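Unit 4: Hanging and Levelling Framed and Unframed Work

Course notes, Bangash short course in interior finishing

4.1 Wall types

Identify the wall before choosing a fixing. Stud walls lined with plasterboard sound hollow between studs and dull over them. Solid masonry sounds the same everywhere. Older homes may have lath and plaster, which cracks readily under a hammered nail and should be drilled at low speed.

Locate studs with a magnet or an electronic finder, then confirm with a fine pilot hole in a spot the work will cover. Do not drill directly above or below a power point or light switch. Cables normally run vertically from these fittings inside the wall.

4.2 Load and fixing

Weigh the work on bathroom scales with all glass, backing and wire in place. Use the rating printed on the fixing packet and halve it. Ratings are given for sound board in good condition, and a rental wall that has been patched before may hold much less.

Removable adhesive strips are suited to light, unframed work on smooth paint. They do not hold on textured wallpaper or on fresh paint that has not cured. Clean the wall with methylated spirits, let it dry, and press each strip firmly along its full length.

4.3 Wire and hardware

Attach D-rings to the side rails of the frame, one third of the way down from the top. Leave enough slack for the wire to form a shallow peak when lifted at the centre. A very tight wire puts a heavy sideways pull on the rails and will open mitred corners over time.

For work wider than 800 mm, use 2 hooks on the wall. Set them 200 mm apart at minimum. Work hung from a single hook drifts out of level whenever a door is slammed.

4.4 Posters and other paper work

Flatten a rolled poster under clean boards overnight before mounting. Large landscape prints show any waviness in areas of plain colour, particularly sky. Keep paper out of direct sun and at least 100 mm clear of any heater vent. In small bedrooms, check the position of the window first and choose a wall that gets only reflected light.
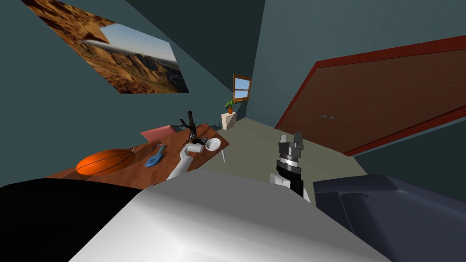
4.5 Marking out

Mark the top edge in soft pencil, using a spirit level. Do not measure down from the ceiling, as ceilings in older houses are seldom true. Measure from hook to top edge with the wire pulled up, and transfer that distance to the wall.

4.6 Before next class

Read the Rilletti fixing chart in the handout folder. Bring a tape measure, a pencil and one framed item from home.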